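Blue Cloth Walk Brings Neighbors to Courthouse Steps Over Closed Hearings

By Najwa Salameh
September 30, 2025

GRASILACH - They came up Mill Street in twos and threes, some pushing strollers and one gentleman in a wheelchair with a thermos wedged beside him, and by the time the clock over the old bank had finished striking they had filled the courthouse lawn and a good part of the sidewalk, too. Most carried a piece of blue cloth. A few had dish towels, a few had scarves, and at least one family had brought a whole bedspread, which took both parents and a grandmother to hold up straight in the wind.

The group was there to ask the county to open its eviction hearings to the public again. Those hearings were moved in April from the main courtroom to a small conference room on the second floor, where there are chairs for the parties and their lawyers and really no space for anyone else. The county has said the move was meant to ease crowding. The people on the lawn said it has left tenants walking in alone, often on the worst morning of their year, without so much as a sister or a neighbor allowed to sit behind them.
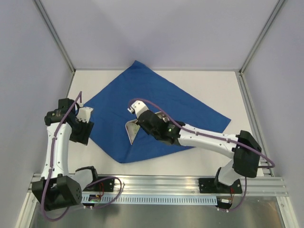 Organizers have been at this all summer, and they have gone about it patiently, one kitchen table at a time. Svenja Ackermann, who rents on the north side and started the petition after sitting in the hallway through a friend's hearing, said she had hoped for 3,000 signatures and was still opening envelopes the night before the walk. The blue cloth was her idea as well. She wanted something people could find at home without spending a dime, and the flyer asked for nothing fancier than a square of thin, deep blue fabric like the one lying corner-up on the white tabletop, creases and all. "If you have to iron it, you've gone too far," she told the crowd, and got a laugh for it.

The speeches were short, as promised. Ifeanyi Ugwu, a retired bus driver who lives in the Courtois Apartments, talked about going up those stairs with a folder of receipts under his arm and being told his daughter would have to wait outside. He kept his apartment in the end, he was glad to say, and he thanked the clerk who had been kind to him that day. But he said he had never felt so far from home in a building he'd been paying taxes on for most of his life.

"I didn't need her to talk for me," he said. "I just wanted to look over and see her."

Kuo-hua Lam, a tenant lawyer with the Humard Legal Clinic, told the crowd that the clinic has asked the court in writing to return the hearings to the main courtroom on any morning it isn't being used for a trial. She was careful to say that the judges have been courteous about the matter and that she expects an answer. She also reminded everyone, more than once and in a voice any schoolteacher would envy, that people with a hearing date must still show up for it, whatever room it's in.

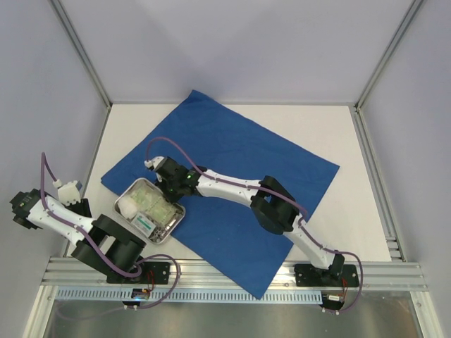

There was a little bit of pushing and pulling over where folks could stand. Deputies asked the crowd to keep the front doors clear, and for a while the line kept drifting back toward the steps, the way lines do. Ackermann and a couple of friends finally walked the length of it, asking everyone to take two big steps toward the flagpole, and that settled things. The sheriff's office reported no arrests and no complaints.

Not everybody who stopped by agreed. Wichai Hemmin, who owns a duplex over on Madis Avenue and had come downtown to renew a license plate, stood at the back with his paperwork and listened to the whole program. He said he understood why a tenant would want family close by, but he worried that a packed courtroom could turn a private money problem into a public show, for landlords and renters both. He and Ugwu ended up talking on the bench by the parking meters for quite some time afterward, and neither one seemed in a hurry to leave.

The petition was handed in at the clerk's window just before lunch. County commissioners are expected to take it up at their next regular meeting, which begins at 9 a.m. and is open to anyone who cares to come. Residents who wish to speak will get 3 minutes apiece and should sign the sheet by the door before the meeting starts. Written comments may be left with the clerk during office hours.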